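Went to the Rakaseo open day, a few notes (long)

postharvest_pete
Posted in: Robotics & Automation > Shows, visits and open days

G'day all. A few of you asked for a report on the Rakaseo open day back in June, so this is me finally typing up my notes. I'd gone along mostly to see the Terkis sorting line because we've been knocking it around at work as a maybe for the citrus shed. It was down for most of the morning with a belt fault, so I wandered off and ended up spending far longer with the hand-held gripper people than I'd planned.

Griet Vandenberghe did the talk. She's very good, quick, doesn't mind being interrupted. Her team records people doing small fruit jobs with a gripper in each hand and trains arms on the recordings. She said they had 183 usable runs of the tray task when she made her slides and 99 of those were oranges and mandarins, which got a bit of a groan from the Kurnitz blokes behind me, who grow stone fruit.

I had a go! Harder than it looks. You want to squeeze with your whole hand and you really don't need to. Anyway, pics of the tray task:

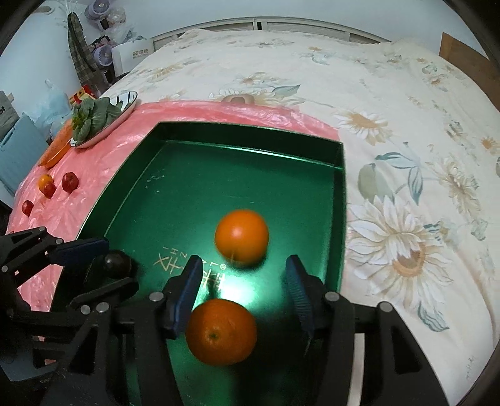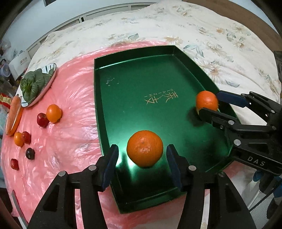
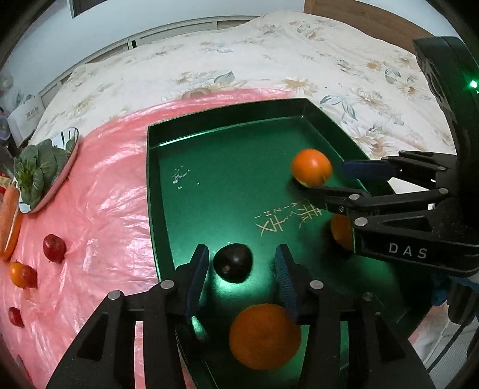 Fruit and the green tray, two grippers on the job.

My take: the picking up is the easy bit, and the clever part is keeping the two hands out of each other's road in a tray that size. I kept fouling my left with my right. Would love to hear from anybody who's put this sort of thing near a real packing bench.

---

kelpie_and_co
Great write-up Pete, ta. What were the pads like to use? They look ribbed in the last one. We had smooth ones on our old Van Damme unit and mandarins just squirted out sideways if you came in a bit off centre.

---

postharvest_pete
Grippy, a bit like a decent bike handlebar. I dropped two in my first go and none after that, and I'm no natural. Didn't try the plum, so no idea how they go on something slick.

---

truss_tomato
I'll be the grump. It's fruit in a shiny tray on a flowery bedspread. Our shed does wet fruit off a moving belt with leaf and muck all through it. Show me that and I'll get excited. I went to one of these days a few years back, came home all fired up, and the thing never left the lab.

---

kelpie_and_co
@truss_tomato bit harsh mate. That shiny tray would be a pig of a thing for a camera, look at the green reflection on the fruit in the first pic. If it copes with that I'd back it over a matt black bench any day.

---

truss_tomato
If it copes. All Pete's shown us is people doing it by hand. I can put a mandarin in a tray by hand too, for less money.

---

postharvest_pete
Fair cop, what I photographed was the hand-held side. They did run an arm after lunch, 6 goes with an orange, and it got 4 of them by my notes. One it nudged away and chased up the wall of the tray, which was pretty funny, and on the other it just stopped. Griet didn't try to hide any of it, which I liked. I was holding a sausage roll so no photos, sorry.

---

shiuli_l
Hi, Shiuli Liyanage, I was on the gripper table that day (I think I'm the one who kept telling you to relax your wrist, Pete). Fair comments all round. On the moving belt question, we haven't recorded any of that and I wouldn't claim it'd carry across. What we were after with this lot was mixed shapes and colours near each other, so there's a carrot and bok choy sitting off to the side as well. The plum's a favourite of mine, nearly black against dark green, and our early models hated it.

---

truss_tomato
Well that's a straight answer, thanks. What happens with soft fruit? A ripe tomato will tell you pretty quick whether you've got your force right.

---

shiuli_l
Firm ones are okay. Ripe ones, we've made a fair bit of sauce. There's no force sensing in the pads at the moment, so the model is going off what it sees, and by the time a tomato looks squashed it's squashed.

---

kelpie_and_co
See that's my worry with stone fruit too. Bruising won't show up for a day or so. Did the Kurnitz fellas ask about it?

---

postharvest_pete
At length. One of them had her cornered by the urn for ages. I think they're sending some peaches over.

---

truss_tomato
Righto, if there's another open day and somebody's bringing peaches, put me down. Is parking still hopeless out there?

---

postharvest_pete
Terrible. Go in the back way past the cold store and get there before 9.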